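Tratasdale Ice Hockey Project: Final Report
Submitted 24th June

Why we picked face-offs

We both grew up watching Tratasdale play at the old rink, and we had argued for years over whether winning face-offs wins games. So this was our chance to find out! We went through a whole season of league matches, 22 for each of the teams we followed (Tratasdale, Lutari and Pană), and logged every face-off by hand. That came to 2626 draws, and yes, we watched every one.

How we did it

Each draw went into a spreadsheet with the zone, the score at the time, who won it and whether a shot came within 12 seconds. We used Ireo to tag the video, which saved us weeks once we had learned the shortcuts. Scrambles were the hard part. If we couldn't agree on who had won the puck after 2 viewings, we marked the draw as "shared" and left it out of the totals.

What we found

Overall face-off wins told us very little about the final score, which was a bit of a shock. Attacking zone draws were far more interesting. Lutari were superb at these, nearly always pulling the puck back to the same point on the blue line, and we got quite good at shouting "shot!" before it happened. Pană won plenty of draws in the middle of the ice and did almost nothing with them.

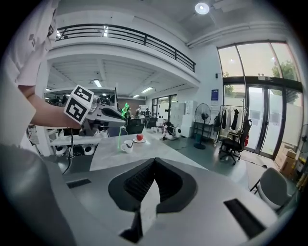

Green stick upright on the table, with a gripper held beside it.

What we would do next

We'd love to add power plays, where the wingers seem to matter as much as the centre. We would also agree our rule for scrambles before starting, as we had to go back and redo the first month of matches.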